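协作机器人安全规范，到底在规范谁？（长帖，慢慢发）

1/ 上周又收到一份"双臂工位良好实践指南"，38页，让我提意见。我提了，对方回了个"收到，感谢"。那意见就发在这儿吧。
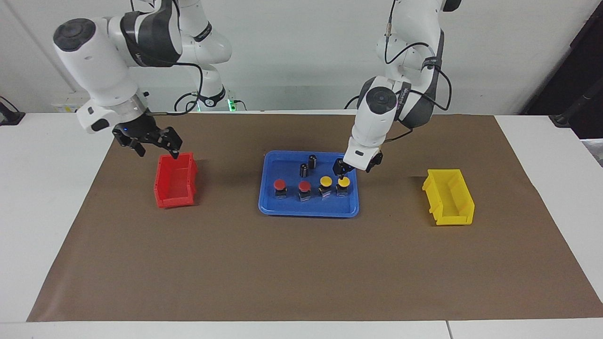

2/ 先说我最不服的一条：指南要求"分拣任务应在上岗前完成充分验证"。充分是多少？翻遍全文没有数字。附录里倒是举了个例子，连续300次无失误。为什么是300，不是90，不是1,000？没写。问起草人，说是"行业惯例"。哪个行业，谁的惯例，也没写。

3/ 我干这行的头几年也信300。后来有一次，前300次漂漂亮亮，验收签字，大家去吃饭。下午换了一批料，按钮帽的表面处理不一样，夹爪一碰就打滑。规范管不管换料？不管。它只管你"验证过"。

4/ 拿最简单的活说：红色和黄色的蘑菇头按钮，按颜色分到红盒子和黄盒子里。听着像幼儿园作业。可规范里该写清楚的东西一条都没有：按钮倒了算不算失误？夹起来掉回托盘，再夹一次成功了，算一次还是算两次？托盘里混着不该分拣的零件，碰歪了算谁的？

5/ 这几个问题，三家供应商能给你三种算法，算出来的成功率全都很好看。Zodix 的材料里"重试成功"并入成功。Vero 的单独列，但列在脚注。Alipour 干脆不提重试。三张表放在一起比较，比个什么？

6/ 有人会说你较真。对，标准这东西不较真还要它干嘛。

7/ 第二个不服：双臂。现有的条款大部分是照着单臂写的，到了双臂就加一句"两臂工作空间重叠区应予以标识"。标识给谁看？地上贴条黄胶带，机械臂又不认胶带。

8/ 真正要问的是：一只手在托盘里抓东西的时候，另一只手允许停在哪儿？停在料盒上方行不行？离多远？谁先走谁后走，超时了谁让？这些在指南里合并成半句话："应避免干涉。"谢谢，我也知道应避免干涉。

9/ Mervyn Gosling 在评论里说，这些属于应用层，标准不该管那么细。我不同意。你可以不规定具体数值，但你得规定"必须写下来一个数值"。现在是数值不规定，写不写也不规定，最后审核的人看什么？看有没有签名。

10/ 第三，线缆。指南有整整两页讲急停按钮的安装高度，外部走线只有一行："线缆应妥善固定。"线绑在臂外面，绕过肘部再留一段余量，这种做法现场到处都是。余量留多少，绑点隔多远，多久查一次磨损，全凭装的人手感。装的人手感好，你运气好。

11/ 我自己的土办法：每根外挂线在绑点旁边画一道漆笔标记，窜了就看得见。成本一支笔。提过两次，没进指南，理由是"不具备普适性"。行吧。

12/ 第四，工作台面。垫纸还是垫橡胶，浅色还是深色，反不反光，对识别和抓取影响很大。我见过演示时铺一种垫子、交付时换另一种的。指南里台面只有一个要求："平整、清洁。"我家饭桌也平整清洁。

13/ 中间插一句，有人私信问我是不是反对自动化。不是。我靠这个吃饭。我反对的是拿一份什么都没规定的规范当挡箭牌，出了事大家都"符合要求"。

14/ 讲个真事。Clendivthorpe 那个项目，审核清单600项，全绿。投产以后料盒位置被人推偏了一点，机械臂照旧往老地方放，零件一个接一个落在盒子外面。清单里有没有"料盒定位"？有，写的是"料盒已放置"。放置了呀，打勾没毛病。

15/ 所以我现在看清单只看动词。"已放置""已考虑""已知悉"，这种一律当没写。"用定位销固定，偏移超过多少毫米时停机报警"，这种才算一条。按这个标准，那600项能剩多少，你们自己估。

16/ Nigel Marsden 问：那你给个能用的版本。可以，最低限度我要这几样：
失误的定义，包括掉落、重试、碰倒旁边的件；
验证次数，以及换料、换垫、动过料盒之后要不要重来；
双臂让行规则，写成谁都能照着测的句子；
外部线缆的检查周期和判废条件；
测试原始记录，别只给我一个百分比。

17/ 最后一样最难要。一说要原始记录，对方就开始谈"商业敏感"。分拣几个按钮有什么敏感的，我是真没想明白。

18/ 也说句公道话，这版指南里关于"人员进入工作区前的停机确认"那一章写得可以，步骤清楚，有责任人，有时限。看得出是被现场教训过的人写的。希望其他章节也找这位来写。

19/ 征求意见到9月截止。我会把上面这些再正式提交一遍，估计还是"收到，感谢"。你们手上要是有类似的条文，尤其是"充分""适当""妥善"这三个词出现次数特别多的，截图发我，我攒着。

20/ 补充：好几个人问第11条的漆笔什么颜色。白色线缆用黑的，黑色线缆用白的或者黄的。别用红的，红的在我们车间是不合格标记，上次有人看见以后直接把整条线拆了。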